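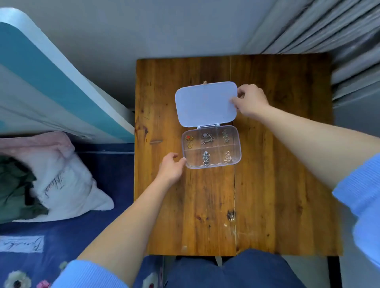
Canirari organizer box, lid open, one necklace per compartment.

The Canirari is a small clear plastic box with a hinged lid and thin internal dividers, sold for jewelry, beads and other small parts. I bought mine from Seo in November to replace a drawstring pouch in which every chain had knotted itself to every other chain. It has been in daily use for seven weeks. This review covers necklaces and a few other fine chains only. I have no beads.

Construction

The base is transparent, with rounded corners. The lid is pale and cloudy, so with the box closed you can tell that there is something inside but not which chain it is. For a product sold partly on visibility, that is an odd choice. Looking in from the side helps a little with the outer compartments and not at all with the inner ones.

Empty weight on a kitchen scale is 74 grams. The walls flex slightly under thumb pressure and return to shape. There was a small burr of plastic on one corner, which came off with a fingernail. The dividers are molded in. They do not slide or lift out, and the product page should say so more clearly, as a long pendant may need more room than one compartment gives.

Hinge and lid

The lid is joined to the base by a narrow strip of clear plastic. It swings all the way over and lies flat on the table behind the box. I consider this the best feature of the design. A lid that stops upright gets in the way of the back row and tips a light box over.

A strip hinge of this type usually fails by whitening and then splitting along the fold. I opened and closed the lid 200 times in one sitting, and checked it every 50. There was no split and no visible whitening. The closure was looser at the end than at the start but still held when I turned the box upside down over a towel.

Loading

The compartments are shallow and the chains are light, so the method matters. Dropping a chain in from a height leaves part of it hanging over a divider. What works is to fasten the clasp, hold the chain at both ends, and feed one end down into the compartment until the rest follows. 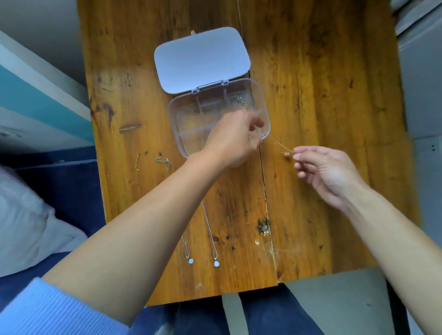 Feeding a fine chain into the tray, one end in each hand.

Very fine chains are the slowest. They cling to fingertips and spring back out if the pendant goes in first. Put the pendant in last, on top of the coil, and it also serves as a label when you open the box. Thicker chains can be gathered into a heap and set down with no technique at all.

The box is light enough to slide when a chain catches on an edge, so one hand on a corner is a good habit. Rubber feet would fix this. The older Numham box I used before the pouch had them, although its lid came off within a month.

Laying the necklaces out on the table before loading saves time. Untangle everything first, close every clasp, and decide which pieces get a compartment to themselves.

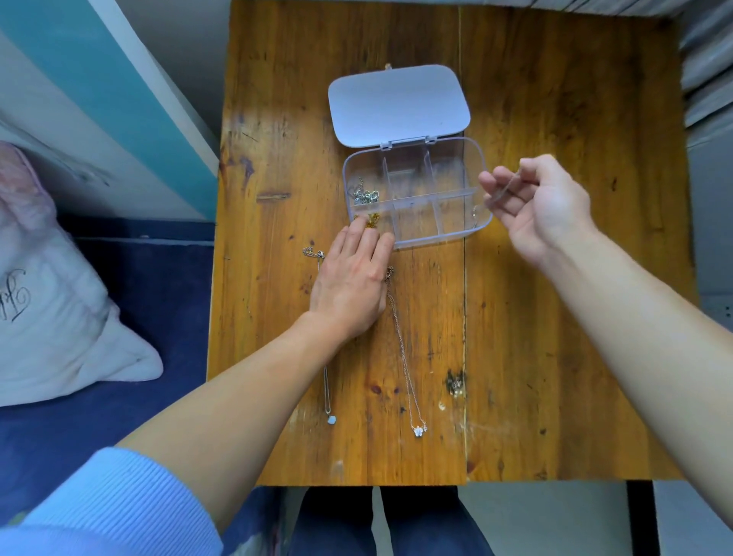

Doubling up is possible but I do not recommend it for chains of similar thickness. I kept two thin silver ones together as a trial and had to separate them with a pin. A heavy chain and a light one got along better. Extenders are a nuisance in any combination: the loose tail finds the next chain and hooks it. Tuck it under the coil.

Transport

With the lid shut, chains stay in their own compartments during ordinary carrying. I took the box to Tralville and back in a backpack side pocket. One very fine chain had crossed a divider on arrival, so the gap between the lid and the tops of the dividers is small but it exists. A folded tissue laid over the tray before closing took care of it on the return leg.

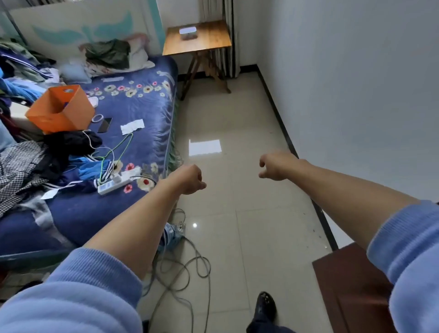 Space is the other argument in its favor. My bedroom has one small folding table and no dresser, and anything set on the bed gets buried under clothes by evening. The box fits on a shelf, in a drawer or inside a larger box with a lid. It wipes clean with a dry cloth, though dust collects in the corners of the compartments and needs a cotton swab.

Pros: lid opens flat, light, hinge sound after 200 cycles.

Cons: cloudy lid, fixed dividers, slides on a smooth table, fine chains can cross over in a bag.

Rating: 7 out of 10. I would buy a second one for earrings - preferably with a clear lid, if Canirari ever makes it.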